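Skip to content
Search this blog Search Enter keyword

We use cookies to remember your comment details. By staying on this page you're OK with that. Got it

Aprons, and how I finally got them made
March 23, 2018
Print this post | E-mail to a friend

So the aprons have arrived, all 44 of them, and I have been walking around the house in one since breakfast like a person with somewhere to be. I promised a few of you I'd write up how we got here, because when I asked back in the spring who you all used for workwear I got lovely replies and almost no prices. Grab a cuppa, it's a long one.

For anyone new, I look after the front of house at a little café and cooking school, and for the first few years we all wore whatever we had. Mine was a navy bib apron from a homewares shop at the mall. It was a nice colour for roughly a month. Then the neck strap stretched, the pocket started coming away at one corner, and every time I bent down to the bottom shelf of the fridge the whole thing swung forward and dipped itself in something. When we started running evening classes as well, with a room full of strangers who all needed covering up, I knew it was time to do it properly.

My first stop was Skomon, which has a big catalogue and a very friendly chat line. They sent fabric swatches within the week, full marks for that. The trouble was the minimum. They wanted us to take 80 of each colour, and I wanted two colours, and we simply don't have the cupboards. I did try to talk Maricica into storing a few boxes at her place and she gave me a look.

Maricica Dobre runs our kitchen, by the way, and she has opinions about aprons that could fill a second blog. She won't wear a bib if she can help it. She likes a long waist apron in a heavy cotton twill, folded over at the top, with ties long enough to come right around and knot at the front so she can tuck a towel in. I always thought the front knot was a bit of a chef's affectation until I tried it for one lunch service. I've never gone back!

Then there was Rondico, who would do a small run but only in a poly-cotton that felt, to me, like a hotel curtain. To be fair to them it would probably outlive us all. Tanvir Marikar, who does our Saturday-style brunches (we do them all through the week now, it's a whole thing), wore their sample for a fortnight and said it was fine, and then said it was hot, and then quietly hung it on the hook and went back to his old one.
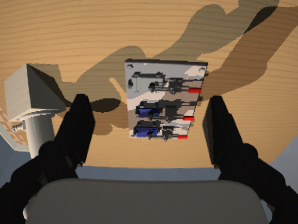 The people who ended up making ours are a small sewing workshop called Nasasow, run by Ghassan Sabbagh and his sister-in-law. Ghassan asked me more questions in one afternoon than the other two suppliers had in a month. How tall is your tallest person, how short is your shortest, do you carry a pen, do you carry a phone, which hand do you reach with. I'd gone in with my heart set on grey, and he laid out a pale grey, nearly white, with a thin dark edging along the top of the bib, the same sort of pairing as that panel up there with the dark border on its upper edge, and I loved it until Maricica said the word "beetroot". We went with charcoal. I did get my way on the ties, which are red.

The details, for those of you who asked. The fabric is a mid-weight cotton canvas, pre-washed, so it shouldn't shrink much (I'll report back in April of next year, hold me to it). The straps cross at the back, which takes the weight off your neck completely, and if you've ever done a double with a neck loop you'll know why I got a bit emotional. There's one wide pocket at the hip and a narrow one on the chest for a pen. No towel loop. I wanted one, and Ghassan talked me out of it because they catch on oven doors, and Oluf Grímsdóttir from the bakery two doors down backed him up with a story involving a tray of custard tarts.

Cost came to 41 dollars each including the embroidery, and I know that will make some of you wince. It made me wince too. But I worked out what we'd been spending on cheap ones that ended up as rags and I felt better. The embroidery is only our name, small, in the same red as the ties. My first sketch had a whisk and a lemon and a little banner, and Samer Qaisi, who does our signs, kindly drew it at actual size and let me see for myself that it looked like a squashed bee.

If you're washing canvas aprons for the first time, do them inside out and cool, and tie the straps together loosely in a bow before they go in. Otherwise you'll be standing at the machine untangling a great big knot the size of a cabbage. Ask me how I know. We line dry when the weather behaves and then give the bibs a quick press, though Maricica says ironing an apron is for people with too much time.

Next on the list is shoes. I've been eyeing the slip-on kitchen clogs from Aoun, but they only seem to come in whole sizes and I'm a stubborn half. If anyone has a pair, do they run wide?

Print this post | E-mail to a friend

Get new posts in your inbox. Enter your e-mail address Subscribe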